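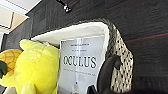

Spring walk-through, Drimley reading room and back hall

Okay, so I did the safety round on Thursday, before opening, with my thermos and the old clipboard. Firouzeh wanted more than ticks this time, so I've written comments wherever I had any. Sorry in advance, I had plenty!

1. Front door and ramp
OK. Closer is slower than it was in January and I like it much better – the stroller crowd will too. Handrail is firm. The rubber strip on the bottom step is lifting at the left corner and I nearly went over it myself, so please put that at the top of Ivan's list.

2. Exit signs and emergency lights
One fail. I held the test button on each of them and the one over the back hall door went dim and then quit. It needs a battery, and the part number on the back ends in 583 (I couldn't read the rest standing on a step stool, and yes, Oksana, somebody was holding it).

3. Fire extinguishers
OK. Needles in the green, pins in, tags signed. The kitchen one had a coat hanging over it. I moved the coat. If it's yours, it's on the hook by the restroom.

4. Floors and carpet
OK with a comment. No curled seams that I could find, and I shuffled around in my socks looking for them. What I do keep finding is bags. Totes, backpacks, lunch bags, all set down right where people walk! Could we try a row of low hooks along the wall? 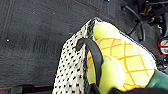
5. Shelving
Two brackets loose on the tall unit next to the window. I snugged them up by hand but they want a proper screwdriver and somebody stronger than me. Heavy atlases should come down to the bottom shelf in the meantime.

6. Soft toys and baskets
OK. I tugged on every seam, eye and loop I came across, since that's where little fingers and teeth go. Loose threads get snipped, and anything leaking stuffing goes in the mending bag. Books and plush sharing a basket is fine by me as long as the basket isn't so full that it tips when a toddler leans on it.

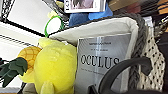
I'd also like a wash day on the calendar, maybe once a month, cold water and a slow dry. Robel has offered his machine, bless him, but check the care labels before anything goes in.

7. Outlets and cords
One fail. The lamp by the armchair has a cord running under the rug again. I unplugged it and left a note. Outlet covers are all in place.

8. First aid kit
Restock. We're down to 2 bandages and a very sad tube of ointment. Kit is in cupboard 816, same as always, and the key still sticks unless you lift the door a little.

Fails are for Ivan first, please. I'll come back and recheck items 2, 5 and 7 once he's been through.

Ifor Ruddock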